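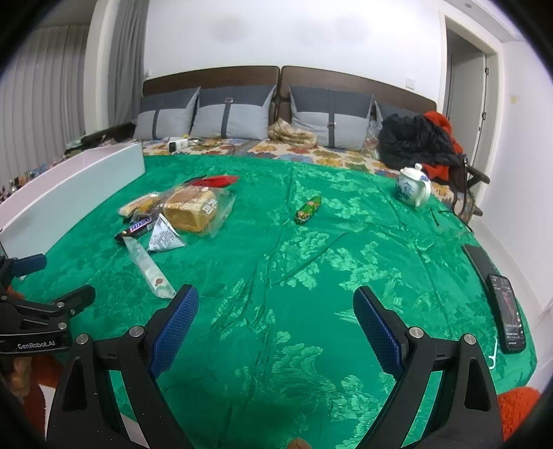 How do I wash a satin bedspread without spoiling the shine?
Wash it alone, in cool water, with a liquid soap for delicate fabrics, and dry it in the shade.

First read the care label. If it permits only dry cleaning, stop at this point.

1. Shake the bedspread outside and look for stains. Press them with a damp white cloth, do not rub.
2. Turn it inside out, fold it loosely and put it in the drum. A double one needs a big machine. Mine goes to the Morsy laundry, which is quiet on Wednesday.
3. Choose the delicate programme and the lowest spin.
4. Hang it over two lines, so that the weight is divided.

Iron on the back side only, with a low heat and a thin cotton cloth between. My neighbour Fouad Helmy does not iron his at all, he smooths it by hand while it is still a little damp.

Keep it folded in a cotton bag until you need it.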